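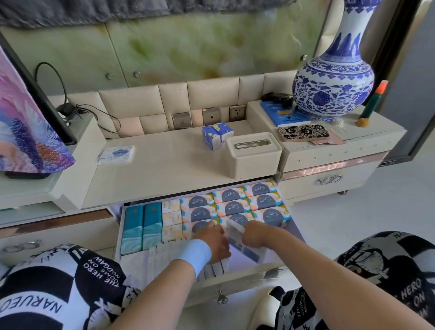 Cahier d'atelier, 12 avril 2021
Essais d'absorption, papier ouate, lots Drargate et Stidgate

Repris ce matin la série laissée en plan. Je note tout de suite ce qui me gêne, sinon je vais l'oublier en route : on compare deux papiers sur un chiffre d'absorption que chaque fournisseur mesure à sa façon. Drargate annonce un temps d'immersion, Stidgate une masse d'eau retenue par gramme de papier. Mettre les deux dans le même tableau, comme l'a fait Jamshid, n'a pas de sens. Je le lui ai dit, il est d'accord sur le principe et il garde le tableau.

Méthode du jour : panier grillagé, eau déminéralisée, immersion, égouttage, pesée. Échantillons découpés au gabarit, conditionnés depuis hier soir dans l'armoire. L'hygromètre de l'armoire est celui qu'on n'a pas étalonné. Je le sais, je continue quand même, mais qu'on ne vienne pas me citer la deuxième décimale.

Résultats bruts
Drargate, deux plis, sens marche : masse à sec 128 mg, masse après égouttage 1390 mg.
Stidgate, deux plis, sens marche : masse à sec 128 mg, masse après égouttage 1252 mg.

Soit 9,9 g/g pour le premier et 8,8 g/g pour le second. Joli écart, dans le sens que tout le monde attendait, et c'est bien ce qui me rend méfiant. L'égouttage est fait à la main, par la même personne, qui sait quel papier elle tient. La personne, c'est moi. J'ai relu mes notes de la première série : j'attendais « que ça ne goutte plus ». Ce n'est pas un protocole.

Refaire en aveugle. Nii prépare les coupons et les numérote, moi je pèse, et il garde la correspondance dans sa poche jusqu'à la fin. Égouttage au chronomètre, panier incliné sur la cale, toujours la même cale.

Sur la « douceur »

Anjana a fait passer le rapport Plunlow, celui du panel sensoriel. Note de 91 sur 100 pour le Drargate. Sur 100 quoi ? Je cherche l'échelle, elle n'est pas dans le document. Pas de référence basse, pas de référence haute, pas de répétition par juge. On ne sait pas non plus si les feuilles étaient présentées à plat, pliées ou en sortie de paquet, alors que le crêpage ne se sent pas pareil sous la pulpe du doigt selon qu'on frotte dans le sens marche ou en travers. Je veux bien croire que le papier est doux. Le rapport ne me l'apprend pas.

Poul défend le panel : d'après elle, la main fait mieux que nos appareils, et la rigidité en flexion ne dit rien du duveteux de surface. Elle a raison sur le deuxième point. Sur le premier, je demande à voir deux panels indépendants tomber d'accord. Elle a promis de retrouver l'étude qu'elle cite de mémoire. En attendant je n'inscris pas la note dans la fiche.

Lotion

Plus ennuyeux. Kári pense que le Stidgate contient un adoucissant de surface, non déclaré sur la fiche que nous avons. Ce serait cohérent avec la prise d'eau plus lente en début d'immersion (observée à l'œil, donc à prendre pour ce que ça vaut). Si c'est le cas, on compare un papier nu et un papier traité, et toute la discussion sur la fibre, vierge contre recyclée, tombe à l'eau. Extraction au solvant à prévoir avant de continuer. Demander d'abord la fiche complète au fournisseur, ça coûtera moins cher qu'un flacon.

J'ajoute que l'argument « fibre longue donc plus solide à l'humide » revient à chaque réunion sans que personne ici ait fait la traction humide. La tenue à l'humide dépend aussi de la résine, et la résine, on n'en connaît ni la nature ni le taux. Essai à monter sur le banc Joseph, mâchoires à revoir : la gauche marque le papier et la rupture part de la mâchoire une fois sur deux. Ces éprouvettes-là sont à rejeter. Dans la série d'avant elles ont été gardées, et la moyenne avec.

Remarque de Jamshid, que je recopie parce qu'elle est bonne : les feuilles du haut du paquet et celles du milieu n'ont pas la même épaisseur, les secondes sont comprimées. On a toujours prélevé en haut. À vérifier au micromètre, pression normalisée, cinq feuilles par position. Si l'effet est réel, il faut reprendre aussi le bouffant.

À faire
Étalonner l'hygromètre, ou le jeter.
Coupons en aveugle (Nii).
Demande écrite à Stidgate sur le traitement de surface (Kári).
Échelle et protocole du panel Plunlow (Anjana leur écrit).
Garniture neuve sur la mâchoire gauche.
Épaisseur selon la position dans le paquet.
Retirer du tableau la colonne « absorption » tant que les deux méthodes y sont mélangées.

Ajout, fin d'après-midi : Nii a trouvé que la cale glisse quand la paillasse est humide. Donc l'angle d'égouttage a pu varier aussi. Je barre au crayon les deux rapports calculés plus haut, sans les effacer. Scotch double face en attendant mieux.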